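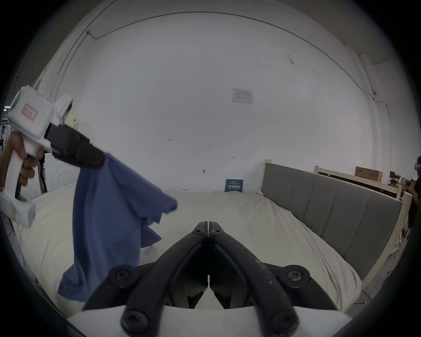 Right, several of you have asked where I'm talking this spring, so I'm putting it all in one thread and then I can stop replying to people one at a time (sorry if yours was a one-word reply, I was on a bus).

For anyone new: the book is called The Far End of the 415. It's about a bus route, the estates it used to join up, and what happened to the people living at the far end when the council and the bus company stopped running it past the ring road. It took me far too long to write.

First one is Truvcombe Library, upstairs in the reading room, 7 pm on January 19, 2023. Free, but they'd like you to book at the desk or ring them. There's a lift, it's just round the back by the bike racks and badly signed.

Hanne Valtonen is chairing that one. She worked in housing for years before she moved over to planning and she disagrees with me about most of chapter 4, so it should be lively! I've asked her not to go easy.

Then it's the Mulier Centre, a lunchtime session, 12.30 to 1.30. Bring a sandwich, they don't mind. £4 on the door, free if you're a member or you live in one of the Mulier flats (just give your postcode).

I'll be doing the maps at Mulier. If you've only got time for one event and you like maps, go to that one. I've got the old zoning sheets scanned big enough that you can read the street names from the back, including the streets that aren't there any more.

Someone asked if the Mulier talk will be recorded. Sound only, as far as I know. They put them up on their site a week or two later, so the maps won't be much use to you, but I'll post them separately.

After that there's a panel at Wiriya Hall with Panya Ongart and Usa Jaidee, on schools and who gets to live near the good ones. Usa has been through two decades of catchment maps and I've seen a bit of what she found. I'm going to say very little and let her talk.

Doors for Wiriya are 6.30 and we start at 7 on the dot – they have a choir in afterwards and the choir does not wait.

Wiriya is also the one with a crèche. You need to tell them in advance how many children and how old. Email the hall, please, not me! I will lose it.

Last of the confirmed ones is Zisby Books. Tiny shop, lovely people, standing room only once the chairs have gone. I'll read a bit from the chapter about the allotments and then sign whatever you put in front of me. Tickets are £2 and you get that off the book.

Quick correction to the post above: the £2 comes off the hardback only. The paperback isn't out until September. My fault, I misread the email.

A few people have asked about the print run. It was 2,000 and there are still plenty left, so don't let anyone online charge you silly money for a "rare" one.

Heikki Rautiainen is trying to sort out something further north, probably a walk along the old route instead of a talk. No date yet. He wants to do the whole thing end to end and I've told him my knees get a vote.

If you lived out on the route and you've got old timetables, rent books, letters from the council, anything like that, do bring them along. I'm not going to take them off you, I'd just love to see them. Vichien Kaewmanee will be at Truvcombe with a scanner and can copy things while you wait.

Vichien says no staples if you can help it.

Yes, I'm happy to come to tenants' groups and reading groups, and no, I don't charge for those. Bus fare and a cup of tea. Evenings are easier than mornings, and I can't do weekends until the spring's properly under way.

Schools too, sixth form and up for preference – younger ones are fine if the teacher doesn't mind me going on about drainage.

I'll keep adding to the bottom of this thread as more dates come in, so mute it or bookmark it, whichever suits you.

Adding: Truvcombe have just rung and they've moved us into the bigger room downstairs. Same time. If you've already booked you don't need to do anything.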